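Multhorpe Button and Notions Fair Returns for a Second Year, Against the Advice of Several Relatives

MULTHORPE, 8/26/24 — Gundalance, the mail-order sewing supply company known chiefly to people who already own too much thread, will once again host the Multhorpe Button and Notions Fair at the old Brunder warehouse. Doors open at 10 and close when the last visitor can be persuaded to put down the zippers.

Last June's fair was planned as a modest affair with folding chairs. It ran out of folding chairs before lunch. The organizers have responded by ordering more chairs and by moving the coffee away from the silk ribbon, a change that the ribbon sellers requested in writing.

This year's fair has 82 stalls under one roof. Visitors will find buttons in glass, horn, shell and a green plastic that was popular once and may be again. There will be hooks, eyes, snaps, bias tape, bobbins for machines that stopped being made decades ago, and a whole aisle of elastic. The elastic aisle was very busy last time and has been made wider.
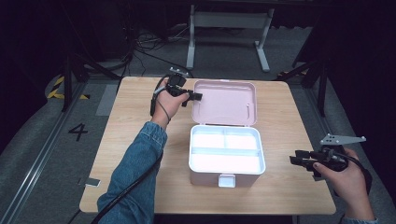

Button storage gets its own corner at the fair, and feelings on the subject run high. One camp sorts by color, the other by size, and a third keeps everything in a cookie tin and seems perfectly happy. Gundalance will not take sides, though its own packing staff have drifted toward divided boxes over the years. A pale pink lid and a white inside are a good start, as dark buttons show up well against white and can be found without a flashlight. One long section and two smaller bays will take care of coat buttons, shirt buttons and the ones that match nothing. A latch on the front is strongly recommended to anybody who has ever picked 4,000 shirt buttons out of a shag rug.

Visitors are invited to bring their own tins and jars to the swap table, where the rule is a handful in and a handful out. Hand sizes vary and the organizers are aware of the problem. Buttons still attached to clothing will be accepted only if the clothing has been removed first.

The main talk of the day is "Ekström and the Four-Hole Question," a history of the small Ekström button works and its long refusal to make anything with two holes. It lasts an hour, with time afterward for questions and, judging by last year, for short speeches shaped like questions. Mending lessons will run all day at the back of the hall. Beginners are welcome, and so are people who have been saying for years that they will fix that coat.

Admission is $2, payable at the door. Children get in free and leave with a card of snaps. Parking is behind the Brunder building — follow the signs, which have been spelled correctly this time.

Gundalance sells thread, needles, buttons and patterns by mail from its shop in Multhorpe. Stall bookings are closed, but the waiting list is open at the shop counter. Reporters who would like to attend may ask for a press badge there. It pins on.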